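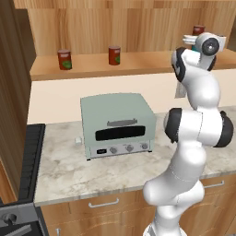

Computer rendering: kitchen with marble countertop and wooden wall shelf.

Castier Opens Kitchen Showroom and Stone Yard in Droststead

DROSTSTEAD, 12/11/2022 – Castier, a family-owned maker of kitchen cabinets, shelving and stone countertops, has opened a showroom and stone yard at 211 Pascual Road in Droststead. The site brings the company's sales, design and stone cutting work under one roof for the first time.

The building was a flooring warehouse until last year. Castier signed the lease in April and has spent the months since then replacing the roof, pouring a new slab for the saws and putting in a dust extraction system. The front third of the building is the showroom. The stone yard and finishing shop take up the rest, with a separate loading entrance on Mill Street.

"We had our samples in one town and our saws in another," said Lahcen Ouazzani, owner of Castier. "A customer would pick a color from a piece the size of a paperback book and then see the full slab on the day it was installed. Most people were happy with it. Some were surprised, and I never liked that."

Customers at the new location can walk through the yard with a member of the design staff and choose the slab that will be cut for their kitchen. Once a slab is chosen, it is tagged with the customer's name and held for nine weeks at no charge. Castier stocks marble, granite, soapstone and slate. Quartz and other engineered surfaces can be ordered from the showroom but are not kept in the yard.

The showroom has nine kitchen settings, from a single-wall layout meant for a small apartment to a large L-shaped kitchen with a pantry. All of them have working sinks and lighting. Drawers and doors can be opened, and the shelves are loaded with dishes and cans so that visitors can judge how much will fit.

Open shelving is a bigger part of the range than it used to be. The company has added a line of solid wood wall shelves called Hultia, made in oak, ash and walnut and finished with hard wax oil. The shelves come in fixed lengths or can be cut to fit. Each one is mounted on steel brackets that fasten directly to the wall studs, and the brackets can be ordered plain or painted.

Lorraine Hoani, head of design, said requests for open shelves have grown steadily, mostly from people keeping their lower cabinets and changing what is above them.

"Taking down a row of upper cabinets and putting up a shelf or two changes the room a lot, and it costs much less than a full remodel," Hoani said. "The questions we get are practical ones. How deep should it be, how high should it go, what can I put on it. We usually suggest people tape the outline on the wall and live with it for a week before they order."

Hoani's team has written a free planning guide covering shelf depth, spacing above a countertop, clearance near a range and the weight limits of different wall types. Printed copies are available at the front desk. The guide also has a section on marble, including how to deal with etching from lemon juice and vinegar, how often to reseal, and which cleaners to keep away from the stone.

Design appointments last two hours and are free of charge. Customers are asked to bring wall measurements, the position of windows and outlets, and a few photos of the current kitchen. Designers prepare a floor plan and computer renderings during the visit or soon afterward. A deposit of $100 is taken when a home measuring visit is booked, and it is credited toward the order. Deposits are refunded in full if the visit is canceled at least two days ahead.

The Droststead site also sells offcuts. Smaller pieces of marble and slate left over from countertop jobs are cleaned up, squared off and priced individually. They are suitable for pastry boards, windowsills, hearths and small vanity tops. Offcuts are sold as they are, and edge polishing can be added for a fee. Wood offcuts from the shelving shop are bagged and sold for kindling or small projects.

Installation crews will work out of the new building and cover Droststead and the surrounding county. Keir Kinnear, who has been with the company since its first shop, will manage the yard and the crews. The saws use a closed water system that filters stone slurry and returns the water to the cutting line. The dried material goes to a local paving contractor.

"The old yard flooded every spring and there was never enough room to turn a truck," Kinnear said. "We lost time moving slabs just to get at other slabs. In this building every rack can be reached from the aisle."

Existing orders are not affected by the move. Customers with installations already scheduled will keep their dates, and warranty requests will be handled by the same service desk as before. The former sales office has closed, and mail sent there is being forwarded. The old stone yard will be used for storage until its lease runs out.

Castier plans to run short evening classes in the showroom during the winter. The first will cover measuring a kitchen and reading a floor plan. Later classes are planned on caring for natural stone, refinishing wood shelves and choosing lighting for work surfaces. The classes are free, though places must be reserved at the front desk. Adel Sqalli, a finisher in the Castier shop, will teach the wood care class and bring samples showing how oil, wax and lacquer wear over time.

Trade customers have their own counter at the Mill Street entrance. Builders and remodelers can pick up brackets, sinks, sealers and finished shelves there without an appointment. Trade accounts opened at the former office carry over and do not need to be renewed. Contractors picking up slabs should call ahead so that a crane operator is on hand.

Parking is free in the lot beside the building. The showroom entrance is level with the lot, and all of the kitchen settings can be reached without steps. Visitors to the stone yard must wear closed shoes and be accompanied by a member of staff.

About Castier

Castier designs, builds and installs kitchens for homes and small businesses. Its cabinets and shelves are made in the company's own wood shop, and its countertops are cut and finished in Droststead.

Media contact

Hazem El Ouafi
Communications, Castier
211 Pascual Road, Droststead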